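Quick one tonight, been meaning to write this up for two weeks and if I don't do it now it's October and I've forgotten all of it.

So. Data collection. The boring half of robot learning, which is the half I do.

The setup, for anyone new: one arm, gripper on the end, small camera down by the wrist, old desktop PC opened up in front of it. We want a policy that can put a drive caddy back into a case. Somebody (me, or Kwame Laryea when he's in) drives the arm through it by hand, over and over, and all of it gets recorded. The camera view, the joint positions, gripper open or close. Then training happens on the big machine and we find out a day later what we taught it. Which is often not what we meant.

First batch was bad. Fully my fault. I'd got good at the task by then and was proud of it, straight in, one smooth move, caddy home. Looked great on playback. Useless! The policy learned my nice smooth line through the air and had no clue what to do when it was a finger width off that line. It would just press down on the metal and sit there, pushing. Kwame watched it do this for a while and said "well it's very confident."

Second batch I did the opposite. Started from dumb places. High, low, way over by the power supply, twisted a bit. Went in wrong on purpose, touched, backed off, came in again. Ugly as anything and it takes twice as long. But the model got better right away, and when it missed it had some idea of backing out.

Things I changed since, in no order:

- Reset by hand between every take. I was letting the arm go back to the same home pose and the data was all the same first second.
- Move the case. Not a lot, a nudge, a small turn. I kept forgetting so now it's written on tape on the bench.
- Turn the lights on and off. The metal wall behind the cell throws a lot of glare and one evening's batch was basically a different world from the mornings.
- Say out loud what went wrong in a take, write it down before the next one. I'm bad at this. Log from last week has an entry that just says "no".
- Throw takes out. Hurts but do it.

About the throwing out. I kept 13 takes from one long session that I should of dropped, because I was tired and wanted the number to go up. In every one I'd paused right before the insert to scratch my nose or check the screen or whatever. The model picked up the pause. Of course it did. It would glide over, stop dead, wait, think about life, and then carry on. Pulled them, retrained, pause gone. So now if I hesitate I scrap the take, no debate.

The labels are the other mess. We have a folder called Lakum and a folder called Flumari, and those were supposed to be the two ways of gripping the caddy (across the middle, and up near the ridge). Except at some point Kwame and I swapped them in our heads, each in a different week. Spent an entire afternoon scrubbing through clips to sort it out. Name your folders after what is in them. I know. I know.
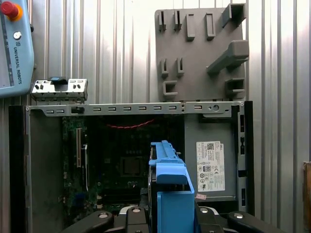
What's still hard is the last little bit. Getting over to the case is easy now, it does that from pretty much anywhere. It's the lining up. From the wrist camera the caddy blocks a good chunk of the view just when you'd want to see, so I end up leaning over to look with my own eyes, and that's cheating when you think about it, the policy can't lean over. Trying to drive from the camera feed only now. I'm much worse at it. Slower, more bumps. I think the data is more honest but ask me again after the next training run.

Also someone at Skitthorpe emailed to ask why we don't just script it, case in a known spot, done. Fair question. For one case, sure, I'd script it. But the whole point is the next case and the one after that, with the bay somewhere else and a cable hanging in the way. I don't want to write that script, I've written that script, it's four hundred lines of if.

Oh and thanks to whoever left the comment about clearing the teach pendant cable off the bench edge. Did it. Caught my sleeve on it the same day anyway.

Next up: the same thing but pulling the caddy out, which I assumed would be free if you have the data for putting it in. Just play it backwards lol. It is not free. Different forces, different grip, the lot. Will post when there's somthing to show.

Ok, food.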